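I will say it plainly: a white table should have one thing on it, and that thing should be flowers. I know how that sounds. I've been called fussy over less, mostly by my friend Yichen Dai, who thinks every flat surface is a place to set down mail.

But look at what people do to a nice plain table now! They buy the tray, then the candle for the tray, then a little stack of books they'll never open, and by May they have spent 900 dollars on stuff that has to be lifted up every time they wipe. I did it too. I had a marble bowl from Holter that held, at its best moment, two batteries and a dead pen.

A clear vase and a bunch of white blooms, pushed to the back near the wall, is plenty. 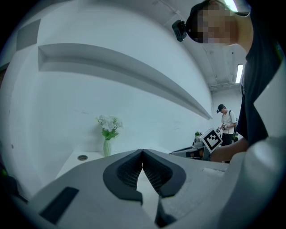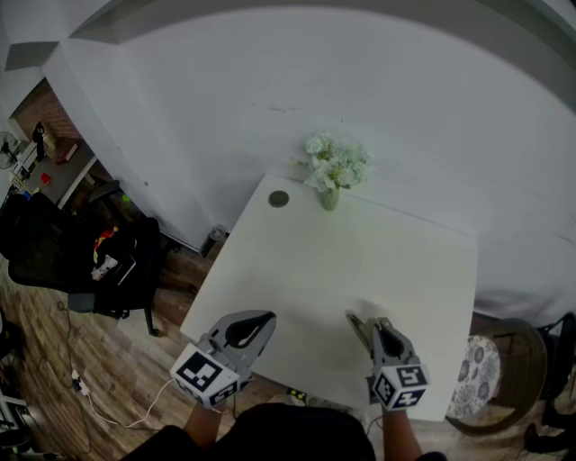

The vase doesn't need to be fancy, either. Mine was a jar until last year. Small is better than big (a tall one ends up in everybody's face), and I like glass because I can tell when the water needs changing, which I would otherwise forget for weeks.

Yichen says white flowers on white are boring and I should get something orange. Maybe in a dark room, sure. I think pale flowers calm a place down, especially when the rest of it is chairs and cords and whatever somebody left on a seat. And I do have cords. I'm not claiming my floor is any kind of example.

What bugs me is the idea that an empty stretch of tabletop is a problem to be solved. It's where the work goes! Leave it alone, spend 50 bucks on flowers over a couple of months, and put the marble bowl in the closet with mine.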